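October, card wallet task, notebook cont'd

Started 8:40. Both arms homed ok, left one needed a second go. Zekemlow recorder up on the first try for once. Li-hua running leaders this morning, me on the logging side, Pei-shan after lunch.

Target for the task is 168 good episodes. Good = both grippers end clear of the object, card fully where it should be, no human hand in the workspace between start key and stop key. Carried over 40 from the last session, but 17 of those have the old wrist exposure setting and I don't want to mix them in without a tag. Tagged them "exp_old". Chih-ming thinks they're fine to train on. We'll see, leaving them out of the first split.

Task wording as it stands in the config (changed AGAIN, third version):
"take the card out of the sleeve with one hand, hold the folder with the other"
The earlier version said "remove card from wallet" and it was too loose, half of us were tipping the thing over and shaking it. Works great for a person. Useless as a demonstration, the card lands somewhere different every time and the policy gets nothing out of it.

Also agreed on paper, so it stops getting re-argued:
– hold first, then pull. Not both at the same time
– pull along the sleeve, don't twist
– if the card bends hard, stop and discard, don't save it and "fix later"
– regrasp is allowed, one time. Two regrasps = discard
– leave a second of stillness at the end before stop key

First block went slow. The sleeves grab. You get hold of the card and the whole folder comes with it unless the other side is pressing properly, and the operator can't feel that through the leaders, you have to read it off the wrist view. Li-hua got the knack after a bit: come in low, let the soft pads close on the card near the sleeve mouth, wait a beat, then go up. The waiting a beat matters more than the height I think. Before, she was closing and lifting in one motion and the pads would slide off the paper.

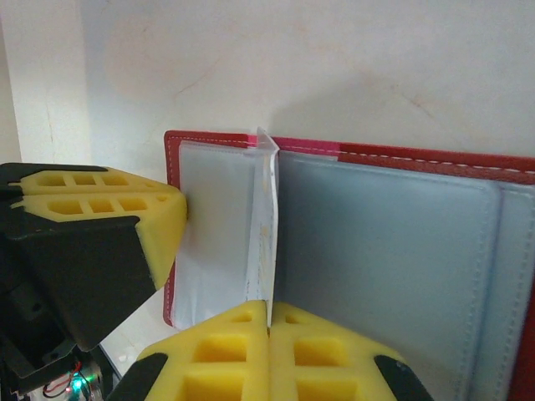
Pad wear is the other thing. Foam edges are getting ragged and I'm not sure when it starts to change the grip. Need to write down the pad change in the episode metadata, there is no field for it right now. Put it in "notes" as pads=A or pads=B until Fung-ping adds a proper one. Don't invent other spellings please, last time I had to clean up PadsA, pad_a, and "new pads i think".

Which raises the question of whether we want worn pads in the data. My feeling is yes, some. If the policy only ever sees fresh foam it'll be confused in a week. But then it should be on purpose and labeled, and spread over both operators, not all of Li-hua's on new and all of Pei-shan's on old.

10:15, recorder dropped frames on the left wrist stream. Episodes looked fine in the preview but the timestamps had gaps. Graltine checker caught it on the export pass. Cause: the disk was nearly full, leftovers from the cable sorting task that were never moved to the server. Moved them. Deleted nothing. Discarded the bad episodes and re-ran the block.

TODO add a free space check before start key works. Hsin-yi said she'd do it, she has said so before.

Card variation. We've been using the same card way too much. It's got soft and has a memory now, it comes out easier than a new one would. Swap list for the rest of the day:
– plain stiff card
– the thin paper one (keep, but less of it)
– laminated, slides out too easy, maybe a handful only
– two cards in one sleeve?? Chih-ming wants this, I say separate task

Start pose of the folder: was being put back in nearly the same spot after every reset. Understandable, you're tired and your hand goes to the same place. Looked at the start frames overlaid and it was basically one sharp folder. So now using the printed pose sheet from the Ignacio project, pick the next line down, put the folder there, rough angle is fine. Costs a few seconds each reset and it's worth it. The far corners on the sheet are crossed out, left arm gets close to its elbow limit there and starts to chatter.

Lunch. Pads swapped on the right side only.

12:50 back on. Pei-shan on leaders. Different style from Li-hua entirely: fast approach, hard stop, careful close. Li-hua is one long even curve. I like having both, the loss curves won't care for it but the policy should. What I don't want is the thing Pei-shan does at the end, where the idle gripper wanders off while she's concentrating on the other hand. The model will learn to wander. Told her, she hadn't noticed, it's much better now.

Two arms this near each other, the main worry is contact. Had one light bump at the wrists, no fault raised, torque spike is plain in the log. Kept the episode out. Rule for now is that whichever hand is holding stays put, the pulling hand does all the traveling. Sounds obvious written down. In practice people like to help with both hands, you do it without thinking. 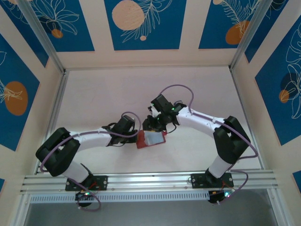
Both grippers in on the small red item, patterned backdrop fitted.

Backdrop: leave it as is until the end of the task. We can do a block with a plain one later for a comparison. Switching half way through would leave us with Li-hua = one background and Pei-shan = another, and then any difference in the results is unreadable. Made that exact mistake with the Sirkden set and only found out when the held-out numbers came back weird.

Check the cable slack when you sit down. The loops above the wrists are long enough for the approaches we do, but if you roll the wrist all the way over they pull. You can hear it. If you hear it, unroll, discard.

Success labels. Currently operator marks at stop key, S or F. I went back over a chunk of this morning's with the video and disagreed with the operator on a few, all the same kind: card out of the sleeve but still resting on the folder. Li-hua called it success, I'd call it fail. Config text doesn't say. Decided: card has to be clear of the folder AND held at the stop. Relabeled the ones I'd looked at. The rest of the morning still needs a pass.

Do we keep the fails? Yes. Separate folder, never in the main split, but keep. Hsin-yi wants them for the success detector and she's right that we always throw away the exact thing she needs. Keep the ones where it nearly works especially. Do not keep the ones where a person reached in, or the start key was hit by accident.

2:30ish. Tried shorter episodes, trimming the dead time at the front automatically. Script cut into the approach on slow starters. Li-hua begins so gently that the threshold thinks she hasn't moved. Lowered the threshold, now it triggers on arm jitter at rest. Needs both arms' joint speed plus gripper command, not just one joint. Leaving it off, raw goes to the server, trim later offline where we can undo it.

Quick train on what we had at that point, tiny run, just to see if the pipeline eats it. It does. Rollout behavior: goes for the folder well, holds well, closes on the card too early, about a finger width above the sleeve mouth and sort of pinches at nothing. Then pulls air, very confident. I'd guess the timing of the gripper close isn't consistent between operators, or the action offset is wrong by a frame or so. Check the offset first, cheaper.

Checked. Offset is fine. So it's data or it's the chunk length. Trying chunk length tonight if the machine's free.

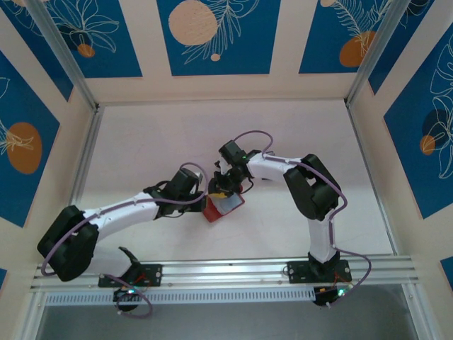

Fung-ping: I'd look at the wrist views before touching chunk length. When the two grippers are crowded together like they are in this task, the top view loses the card completely and the wrist stream is all the model has at the moment of the close. If the exposure drifts there it's guessing. Also please stop calling the task three different names in the session headers, my loader groups by name.

Fair on both. Names: it's "card_pull" from now on, I'll rename the old ones. On exposure – I locked it this morning on the right wrist, and now I'm not certain I locked the left. Went and looked. Left was on auto. So that's the whole day on auto for the left, damn. It's not a loss, the logs have the exposure value per frame so we can see how far it went, but I want it locked before the next block. Tagged today's "exp_left_auto".

Added to the startup list on the wall:
1 free disk space
2 exposure locked, BOTH wrists
3 pads noted
4 cables hanging free
5 task name card_pull, nothing else
6 two throwaway episodes, watch them back before recording for real

Number 6 would have caught most of today.

Left to do before we can call this one closed:
– relabel pass on the rest of the morning (me)
– pads field (Fung-ping)
– more episodes with the stiff card, we're thin there
– swap hands. Nearly everything so far is hold left, pull right. Want a decent share mirrored. Li-hua hates it, Pei-shan says she'll take them
– decide on the two-card thing, Chih-ming to write down what he wants it to do when both come out together
– new sleeves, the front one is starting to split along the seam

Arms parked 5:20, leaders off, recorder closed clean, upload running. Don't power down the recording machine tonight.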